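Quilted jacket

A quilted jacket, also called a puffer jacket or padded jacket, is a garment made of two layers of fabric with filling between them, held in place by lines of stitching. The stitching divides the jacket into sections known as baffles. The raised look of these sections gives the puffer its name.

Construction

The outer layer, or shell, is usually a tightly woven nylon or polyester. A tight weave keeps the filling from working its way out and blocks some of the wind. The lining is often made of the same cloth in a lighter weight. In most jackets the baffles run horizontally around the body and along the sleeves. Narrow baffles hold the filling more evenly, while wide ones can trap more air but are more likely to shift.

Two methods of quilting are common. In stitched-through construction, the needle passes straight through both layers, which leaves a thin line with little filling at each seam. In box-wall construction, strips of fabric are sewn between the shell and the lining so that the filling continues behind the seam. Box-wall jackets are warmer, heavier and cost more to make.

Filling

Down comes from the undercoat of ducks and geese and is often mixed with small feathers. A jacket labeled 80 percent down has feathers for the remainder. Down packs small and recovers its shape well, but it loses much of its loft when wet. Synthetic filling, usually polyester, is bulkier for the same warmth. It dries faster and is easier to wash at home.

Hoods may be sewn on or attached with a zipper or snaps. A quilted hood is stiffer than one made from a single layer and tends to hold a rounded shape when the jacket is laid down.

Household handling

Quilted jackets are awkward to fold. The shell is slippery and the filling pushes back, so a jacket that has been folded in thirds often opens again unless the sleeves are tucked under the body. A common way is to close the zipper, lay the jacket face down, cross the sleeves over the back and roll it toward the hood. A bed or sofa gives more room for this than a table. Jackets, blankets and bedspreads often share the same surface while laundry is being sorted – fleece holds a jacket in place better than a smooth sheet does.
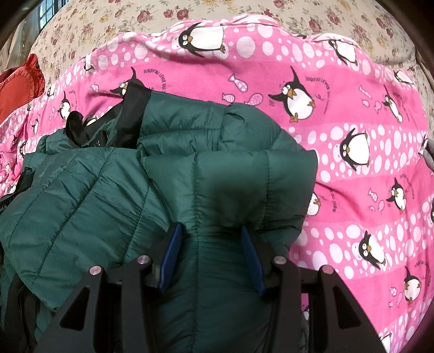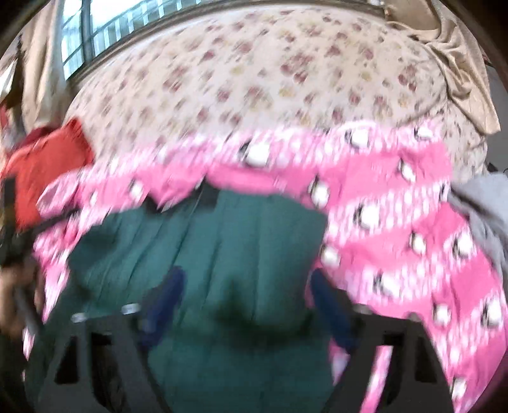 Tavano, in its care leaflet, tells owners to press the air out slowly with both palms, working from the hem up, and to leave the zipper open an inch at the neck so that the last of it can escape. The leaflet also warns against kneeling on the jacket.

Storage

Compressing a jacket for travel does little harm, but long storage under pressure can flatten the filling. Between seasons most makers suggest a wide hanger or a large cotton bag. The bag should be kept dry, as mildew is hard to remove from padding. Vacuum bags save space but are better suited to fleece blankets, which have no baffles to crush. A jacket that has been stored flat can be shaken out and left to hang for a day before it is worn.

Washing

The care label should be followed where it is still readable. In general the zippers are closed, the pockets emptied and the jacket turned inside out. A gentle cycle with a small amount of mild detergent is used, followed by a second rinse. Fabric softener should be avoided. Down often dries in clumps, which can be broken up by hand or by adding clean tennis balls to a dryer on low heat. A down jacket may need several dryer cycles – damp spots are usually found at the cuffs and along the bottom baffle.

See also: Anorak; Fleece blanket; Bilholm coat bag; Comforter

Last updated: 24/02/2026

Comments

My Zullell is stitched-through and you really do feel the wind at the seams. I wear a sweater under it.

Rolling toward the hood works, but my hood unzips so I just stuff everything in that. Takes 8 minutes for the whole family's coats.

Could you add something about mending small tears? I put mine away in June with tape on the sleeve and the tape left a gummy patch.

Contact the editors | Copyright Lumbantobing Household Reference | Back to top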